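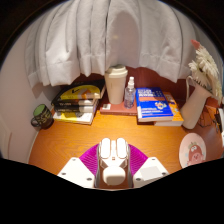 Recording a demonstration with the Plastow hand-held gripper begins with the starting pose. Hold the tool level over the desk, fingertip pads pointing toward the back, and stay still for 2 seconds so tracking can settle. Leave a clear stretch of surface in front of the pads, as between the gripper and the row of books here. Objects at the back, such as the spray bottle and the vase, give the tracker fixed points — do not shift them between takes.

Next, perform the task at an even speed. Keep each take under 10 seconds and return to the starting pose before you stop recording.

Check every take in Jarkance before adding it to the set. Delete any with lost tracking. Our last set held 308 usable takes.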